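Foro Terkesano › Casa y orden › La mesa blanca del rincón

marisol_tk
Hola a todos! Por fin me he puesto con la mesa del rincón, la que se va llenando sola de cosas de cocina y juguetes de los críos. Os cuento mi método porque estoy encantada: lo dejo todo encima, a la vista, y voy decidiendo pieza a pieza. El pelador, por ejemplo, es de los de cabezal blanco y mango gris engomado, comodísimo, ese no me lo quita nadie. 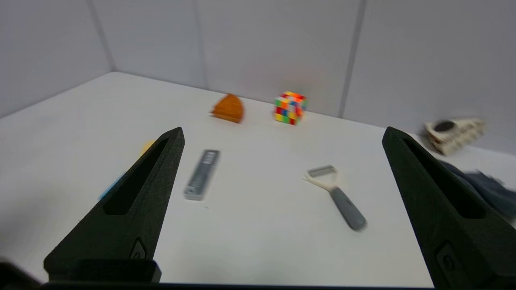 Lo del cubo de colores me cuesta más. Mi hijo lo quiere siempre cerca y ya lo he guardado en tres sitios distintos. ¿Dónde metéis vosotros los juguetes que acaban en la cocina?

petricor88
Qué gusto de rincón!! Yo los juntaría todos en una cesta y punto, comida de juguete incluida. Tuve una de Petby que me aguantó años, con asa y todo. La cuchara de mango azul va al bote con las demás y el trapo gris, doblado, al cajón.

Mi orden de siempre, por si te sirve:

1. Lo que se usa a diario (cuchara, pelador), a mano, junto a los fuegos.

2. La cesta de mimbre se queda en la mesa, pegada a un lado, para lo que todavía no tiene sitio.

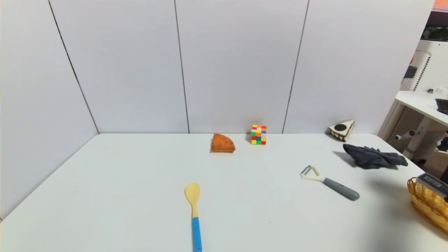 3. Los juguetes, fuera de la cocina antes de cenar. Sin excepciones!

Clastau
Discrepo con el punto 2. Una cesta «para lo que no tiene sitio» es un cajón desastre con mimbre. Yo tuve una igual de socorrida y a los dos meses había dentro pilas, gomas y un recibo de 700 pesos. Mejor vacía o para el pan.

petricor88
Jajaja, pero eso es que no la revisabas! Yo la vacío cada noche, a eso de las nueve, y tan feliz.

marisol_tk
Me habéis dado una idea a cada uno. El estuche gris alargado, el de la etiqueta con código de barras, lo tenía clarísimo para la cesta y ahora dudo.

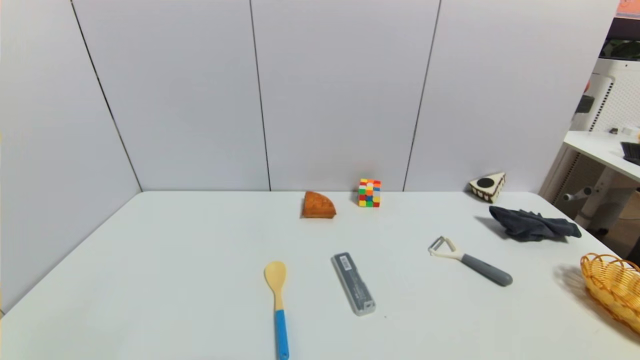 Porque tumbado en la mesa ocupa bastante, y de pie en el estante de Akanda me cabe justo al lado de los paños. Esta tarde pruebo. Y la porción de tarta de juguete, la del círculo negro, se va al cuarto con el cubo (ya veremos cuánto dura allí).

Aroha Waaka
Llego desde el hilo de los estantes. Coincido con Clastau: superficie despejada, que luego amasar ahí da gloria. En agosto vacié la mía y me puse a hacer hojaldres como loca, 200 gramos de harina por tanda.

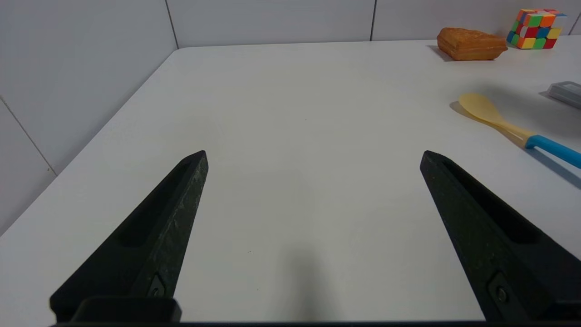 Algo como un hojaldre, al fondo de la mesa

Con tanto hueco libre dan ganas de encender el horno, ¿a que sí? Marisol, cuenta qué tal el estante.

Clastau
Aroha, pon la receta entera! Con 200 gramos, ¿cuánta mantequilla?

Aroha Waaka
100, bien fría. La subo al hilo de masas.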